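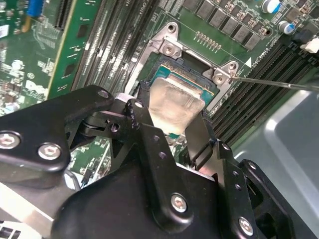

Groklow paste is a thermal compound for desktop processors, made for people who build or repair one computer at a time and do not want to clean their hands for half an hour after. It is gray, medium thick, and it does not conduct electricity. The paste comes later in the work than many first-time builders think: when the processor is only partly lowered into its socket, as on the green motherboard here, the syringe should still have its cap on. First the processor must sit flat and be locked, and only then you put the compound on the top side. We receive many letters about paste inside sockets, so we prefer to say it early.

What is in the box
One syringe of Groklow compound, 20 grams
Two flat spreaders
Six dry wipes
Printed instructions in English and Swedish

How much to use
For a usual desktop processor, a drop of the size of a small pea in the middle is enough. The pressure of the cooler will spread it. For wide server processors we recommend a thin cross from corner to corner, and then the spreader. More paste does not cool better. If it comes out on the sides when you tighten the cooler, you have used too much and it is worth to start again.

Storage
Keep the syringe closed and standing, with the tip down, at room temperature. Please do not put it in the refrigerator. An opened syringe stays good for two years. If you see a little clear oil at the tip, press out the first drop on a wipe and continue as normal.

Which version
The standard version is the one most customers need. Groklow Soft is thinner and easier to spread in a cold workshop, but it dries sooner - we advise to renew it every second year. The Hattar cleaning fluid removes both. It is sold separately in bottles of 63 ml.

Ordering
Item number 390. Sold in single syringes or in cartons for repair shops. The cartons are packed by Sodska and leave the warehouse before 3 p.m. if the order arrives in the morning. From April the Soft version has a blue cap, the content is the same as before.

Larger orders, up to 2000 syringes in one year, are handled by Shona Sutcliffe at Guster. Technical questions go to Haiyan Xia, who answers in English or Chinese. Please write the name of your processor and your cooler in the message, it saves one round of letters.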